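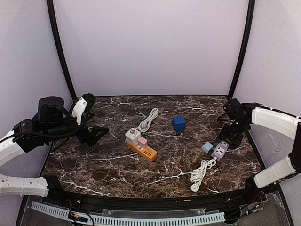 An orange power strip with two chargers plugged in, and a blue adapter off to the right.

How to Set Up a Charging Spot at Home

By Anum Niazi
Monday, March 21, 2022

Most homes end up with chargers in every room and never the right one where you need it. A single charging spot fixes most of that. You can set one up in an afternoon, and you probably own most of the parts already.

What you need

A power strip with a built-in breaker
The chargers and cables you use now
Reusable cable ties or hook-and-loop straps
A label maker, or masking tape and a fine marker
A small box for spare cables
A tape measure

Step 1: Collect everything

Go through the house and bring every charger, cable and adapter to one table. Check coat pockets, laptop bags, the car and the drawer in the kitchen. Leave chargers plugged in only if they run something that stays put, such as a baby monitor or a cordless phone base.

Sort the pile by the end that goes into the device: USB-C, Lightning, Micro-USB, and the round barrel plugs. Put anything you can't match to a device in its own pile. Keep that pile for a month. If you haven't found what it goes to by the end of April, take it to an electronics recycling drop-off.

Step 2: Check for damage

Run each cable through your fingers from end to end. Throw out any cable with bare wire showing, a split jacket, bent contacts or brown marks near the plug. Tape does not make a damaged cable safe.

Look at the charger blocks as well. The case should be closed tight with no rattle. The prongs should be straight. If a block has ever smelled burnt, recycle it.

Step 3: Add up the load

Phone and tablet chargers draw very little. Laptop chargers draw more, but a strip can still handle several of them. The rating is printed on the back or underside of the strip, in amps or watts. The input rating on each charger is printed in small type on the block, usually given in volts and amps. Multiply the two to get watts.

When I did this for my own house, everything plugged in at once came to 416 watts at the most, well under what my strip is rated for. Your total will be different, so do the math with your own chargers.

Do not run a space heater, hair dryer, iron, toaster or coffee maker from the same strip. Do not plug one strip into another.

Step 4: Pick the place

Choose a hard, flat surface near a wall outlet. A hall table, a shelf or the end of a counter will work, as long as it is away from the sink and the stove. Avoid carpet, beds and sofas, which hold heat. Keep curtains and stacks of paper away from the chargers.

Measure from the outlet to the spot. The strip's own cord should reach without being stretched, and it should not cross a doorway or go under a rug. If it doesn't reach, move the spot closer or buy a strip with a longer cord.

My first try was on a bookcase 27 inches above the outlet. The cord reached, but it hung in front of the lower shelves and got pulled every time someone took a book. I moved the whole thing to a side table the next day.

Step 5: Arrange the plugs

Plug the largest blocks in first, starting at the ends of the strip. Wide blocks often cover the outlet next to them, and at the end they cover only one. Put the small cubes in the middle. If two blocks still won't fit side by side, turn one around if its plug allows it, or use a short extension made for bulky adapters.

Leave one outlet free for guests.

Step 6: Shorten and label the cables

Fold the extra length of each cable into a loose loop as wide as your hand and strap it in the middle. Don't wrap it tightly around the block, which strains the wire where it leaves the plug.

Put a label on both ends of every cable. Write the device, not the person. Phones get handed down, and "Parveen's charger" stopped meaning anything in our house after two years.

Step 7: Store the spares

Keep one spare of each type you use. Coil each one, strap it and put it in the box. The rest can go to relatives or to recycling.

Upkeep

Twice a year, unplug the strip and wipe off the dust with a dry cloth. Feel the blocks while they are charging. Warm is normal. If one is too hot to hold, unplug it and replace it. Replace the strip if plugs fit loosely or the switch no longer clicks.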